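6 Setting up a harness handling task

This section covers wire harnesses and other flexible parts on the Flotunov bench arm. Read section 5 (Rigid parts) first and finish the gripper calibration there before you start.

6.1 What the arm can and can't do with harnesses

Harness work is still mostly a hand job. The arm will pick up a single harness by its sleeve and lay it in a tray or on a form board with good repeatability. It will separate two harnesses that are lying apart. It will not reliably untangle harnesses that have hooked through each other, and it should not be used to seat connectors in a live product. The same limits apply to household jobs people ask us about, such as coiling extension cords or sorting phone chargers. Those are not supported in this release.

Plan on an operator being within reach of the bench for the whole run.

Task support in release 3:
Pick by sleeve – supported
Pick by connector housing – supported, rigid housings only
Lay on form board – supported
Separate crossed harnesses – trial feature, operator must confirm each pick
Untangle – not supported
Insert connector – not supported

6.2 Before you start

You will need:
Flotunov bench arm with narrow fingers fitted
Okoth force module, firmware 3 or later
Plain work surface in a colour that doesn't appear in the harness
Output tray or form board, clamped down
A batch of harnesses of one part number

CAUTION: Disconnect harnesses from any power source. Do not run this task on a harness that is attached to a battery or a powered assembly.

CAUTION: Keep hands, sleeves and lanyards out of the work area while the status light is green. Press PAUSE and wait for amber before you reach in.

6.3 Teaching the part

1. Press MENU, then choose Parts > Flexible > New.
2. Enter the part number and a short name.
3. Lay one harness on the work surface. Spread the branches by hand so that no branch crosses the sleeve.
4. Jog the gripper until the sleeve sits between the fingers, then press MARK GRIP.
5. Set the grip force. Start at the lowest setting and go up one step at a time until the harness lifts without slipping. Stop if the sleeve deforms.
6. Turn the harness 90 degrees and repeat steps 4 and 5.
7. Save the part.

Note: Labels are poor grip points. They slide along the wire and the arm will lose its reference. If the label is close to the sleeve, mark it as a keep-out zone under Parts > Zones.

6.4 Laying out the work surface

1. Lower the bench lamps or move them off to one side if the surface is shiny. Glare is the most common cause of a missed pick.
2. Place up to 3 harnesses on the surface. Leave open space between them for the fingers.
3. Turn any loops away from the neighbouring harness. A loop that reaches across will often be lifted along with the wrong part.
4. Open Camera > Wrist and check that each sleeve is in view before you press START.
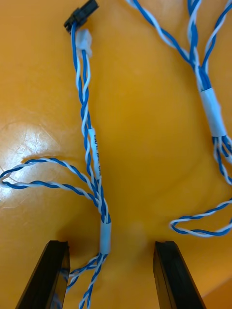
Figure 6-2. Wrist view of two blue-and-white harnesses, with open surface between the gripper fingers.

5. Select the part and the output position, then press START. The arm makes one slow pass before the first pick.
6. Watch the first 12 picks. If two or more fail, press PAUSE and go to 6.5.

6.5 If a pick fails

Fingers close on wire only: re-teach the grip point (6.3, step 4).
Two harnesses lift together: press PAUSE, support both by hand, press RELEASE. Never pull against closed fingers.
Sleeve not found: check for glare, then clean the lens.
Force fault F3: the harness has snagged. Free it by hand and press RESUME.

Replace the finger pads every 500 picks. Flexible parts wear them faster than the interval given in section 5.

Revision note, Sat 11 March: separation moved from supported to trial after bench testing at Susonmont. Checked by Suqin Cui.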